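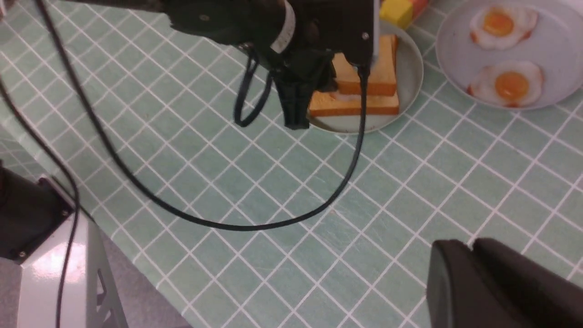

夹爪停在盘沿，盘里叠着两片吐司，右上方的盘子里是两只煎蛋。

去Drustholm之前，我以为开放日无非是隔着玻璃看机械臂挥来挥去，结果一进门就闻到咖啡味，有人塞给我一张手写的号码牌，108号，说排到了可以自己上手。

活动由Werkholm主办，实验室在二楼，楼梯很窄，上去之后却豁然开朗。最热闹的是“早餐桌”：浅薄荷绿的方格瓷砖桌面，白色勾缝，乍一看真像谁家的厨房。煎蛋看着是仿真的食物模型，蛋白边上还带一圈焦黄，我身后的小男孩盯了半天，郑重宣布他饿了。

讲解的是工程师Baltasar Mateos，语速飞快，说到兴头上会忘了拿话筒。他最爱讲吐司。“杯子好抓，形状就在那儿。吐司又薄又贴着盘子，手指得从边上进去，低一点碰盘子，高一点就抓空。”他用自己的两根手指在桌边比画了好几遍，前排的观众也跟着比画，一时间满屋子都是捏空气的人！

这个项目叫Dutik，做的是家庭餐桌上的整理和摆放。团队把操作员的示范一段段录下来，再拿去训练模型，到开放日前已经攒了965段。Mateos说，里面有不少是失败的，他们舍不得删，因为夹爪滑脱之后怎么补救，也得有地方学。机械臂腕部装着一台小相机，从那个角度看出去，盘子忽然变得很大，手指就悬在眼前，跟站在桌边看完全是两回事。我在屏幕前赖了很久，差点错过自己的号。

轮到我时，任务是把一片吐司挪到另一只盘子里，限时20秒。操作手柄比想象中轻，可我一紧张，夹爪就跟着发抖。第一次推歪了盘子，第二次把上面那片蹭到了一边，第三次总算夹起来了，用了22秒，超时。旁边的姑娘照样给我鼓掌，我高兴得像拿了奖。

隔壁展台是合作方Thammasiri带来的柔性指套，可以摸，可以捏，有几种硬度供人比较。我偏爱最软的那种，Mateos却摇头，说太软了夹不稳薄的东西，他们还在试中间的几档。

下一次开放日定在四月，听说桌上要添一套刀叉。我已经登记了，这回想早点去，号码牌拿个靠前的。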